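News > Club > Press Releases

FOR IMMEDIATE RELEASE
1 June 2018

Cludholm Trades Its Starting Point Guard, and Yes, I Signed Off On It

I know a press release is supposed to sound like a lawyer wrote it. I've run basketball operations for Cludholm through enough of these to know you'd all rather hear it from me, so here goes.

We've traded Siebe Hendriks to Horner. In return we get their first-round pick next year, the right to swap second-rounders the year after, and a backup center, Van Wijk, who I've been bugging them about since February. League office signed the paperwork this morning and everybody passed their physicals.

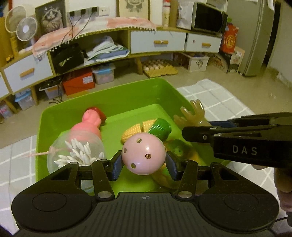

Pink ball, green tub.

Siebe played 419 games for us and scored 3,680 points, and I think I yelled at my TV during most of the ones I wasn't in the building for (sorry, neighbors). He's a great guy and he was a great guard here. I called him myself last night before any of this got out, and we talked for 40 minutes, mostly about his kids and a little about defense.

So why do it? His contract had one year left, and we weren't going to be able to match what he'll get on the open market. I'd love to tell you it was more complicated than that!
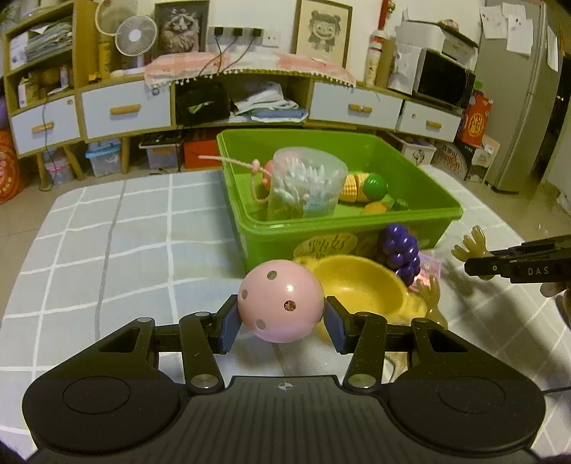
Now, Van Wijk. He's big, he sets a mean screen, and he played 20 minutes a night off the bench for Horner this past season. Our coach, Ward Nijs, has wanted a second true center ever since we got pushed around on the boards in the playoffs, and he's already texted me two new plays for him. It's June, Ward. Go fishing.

A few of you have asked about the pick. It's protected if it lands in the top three, and in that case it rolls over to the following year with no protection at all. We also didn't send any cash to Horner, whatever you heard on the radio. 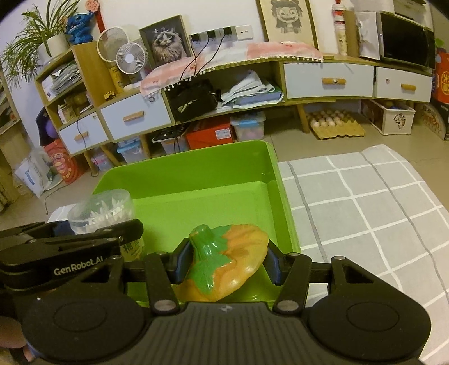
As for who starts at point guard, I don't know yet and neither does Ward. We've got two young guys who'll fight for it in camp, and we've kept enough room under the cap to add a veteran if one shakes loose this summer. I've got a list. No, you can't see it.

Season ticket holders, your renewal deadline hasn't moved. If you ordered a Hendriks jersey that hasn't shipped, the team store at Senero Arena will swap it for any other player, or you can keep it and wear it proudly (I'm keeping mine). 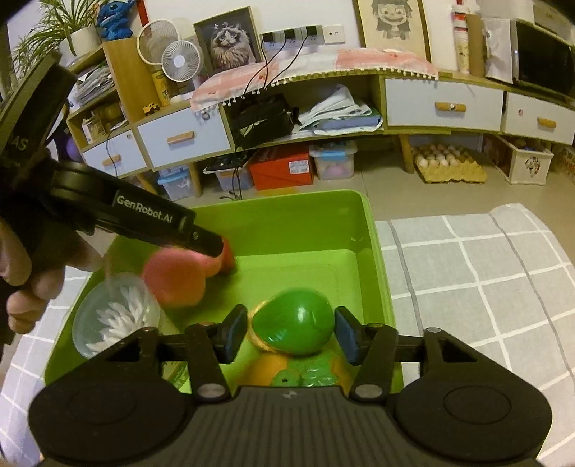
The green box, with cotton swabs in the corner.

Van Wijk will wear number 40 and meets the local media at Senero Arena next week. Ward and I will both be there, and I'll stay until you run out of questions or the coffee's gone.

14 comments | 32 shares

Cludholm Basketball Media Office, Senero Arena | Contact | Back to top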